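Indach Expands Residence Hall Bedding and Linen Program to Second Campus

May 8, 2018

The Office of Residential Life at Indach College announced that its bedding and linen program, offered until now only at the Borari campus, will open to students at the Nodinia campus in September. The program allows students living in college housing to rent a full set of bed linen for the academic year, to exchange used sheets for clean ones at a service counter, and to return everything at the end of the spring term.

The decision follows two years of operation at Borari, where the program began as a trial in a single residence hall. It was later opened to all students living on that campus, including those in family apartments. The Office reports that 400 students held a rental set during the current academic year. Nodinia has a larger number of beds, and the Office has prepared for up to 1000 sets there in the first year.

Under the terms announced this week, each set will contain 2 fitted sheets, 2 flat sheets, 2 pillowcases and a blanket. Students may add a mattress cover or a second blanket for an extra charge. Sets are available in the standard hall size and in a longer size for the rooms in the east wing of Nodinia Hall, where the beds were replaced last summer. Students who are unsure which size they need may find it on their room assignment letter, beside the room number.

Used linen may be exchanged once a week during the term. The exchange counter at Nodinia will be in the lower lobby, next to the mail room, and will keep the same hours as the mail room desk. Students must bring the full number of pieces they wish to exchange. A student who brings one sheet will receive one sheet. Linen may be dropped off by a roommate or friend, provided that the exchange card is shown.

Laundry services for both campuses will be handled by Khunthong Linen Service, which has held the Borari contract from the start of the trial. The agreement was extended in the spring and now covers pickup and delivery at both locations. Khunthong will supply the rental sets and replace pieces that are worn through ordinary use. Students will be charged only for pieces that are lost, cut or permanently stained.
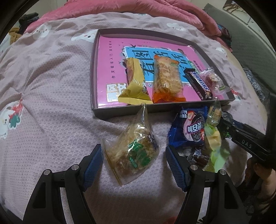

The rental program remains optional, and students at both campuses may continue to bring bedding from home. The Office recognizes that many residents prefer their own sheets and comforters, and that younger children in the family apartments often have bedding they are attached to. A patterned sheet with cartoon animals and a deep pink comforter are as welcome in college housing as a plain white set. Personal bedding cannot be accepted at the exchange counter, however, and must be washed by the resident. Washers and dryers in the halls will continue to be available at no added cost to all residents, whether or not they take part in the program.

Residents who bring their own bedding are asked to check the size before buying anything new. Fitted sheets made for a wider mattress tend to come loose on the standard hall bed, and the Office receives requests for help with this each fall. Electric blankets and heated mattress pads are not permitted in any building, under the fire safety rules that appear in the housing agreement. Weighted blankets are permitted. Residents with skin allergies or other medical needs may request linen washed without scented detergent, and no form from a doctor is required for this request.

Changes are also planned at Borari. The exchange counter there will move from the basement of the main hall to a ground floor room with step-free entry from the courtyard. The new counter will have space to store 300 clean sets on site, so that exchanges can continue in weeks when delivery is delayed by weather. Work on the room will take place over the summer, when the halls are closed to regular residents. Summer guests will receive their linen at the front desk on arrival.

Sign-up for the coming academic year will open with the housing application and will close two weeks before move-in. Students who sign up by the closing date will find their first set on the bed when they arrive. Later requests will be filled from the counter as long as sets remain. The charge for the year will appear on the student account together with room and board, and students who receive housing aid may apply that aid to the rental charge. A student who leaves college housing before the end of the fall term may return the set and receive a credit for the spring.

Current residents at Borari who hold a rental set must return it before leaving for the summer. Sets may be returned at the basement counter during finals week or left in the marked bins on each floor. Exchange cards should be turned in with the linen. Cards cannot be carried over to the new year, as the numbering will change when the Nodinia counter opens. Mattress covers purchased outright belong to the resident and do not need to be returned.

Bedding left in rooms after the halls close will be held for 2 weeks. Personal items that are not claimed within that time, and that are clean and in good condition, will be donated. Residents in family apartments with year-round agreements are not affected by the closing date and may keep their sets through the summer, with exchanges handled at the apartment office.

The Office will hold information tables in the dining halls at both campuses during the last week of classes, with sample sheets in each size. A printed guide to the program will be mailed to new students with their room assignments. Questions about billing should be directed to the Student Accounts desk, and all other questions to the Office of Residential Life at either campus.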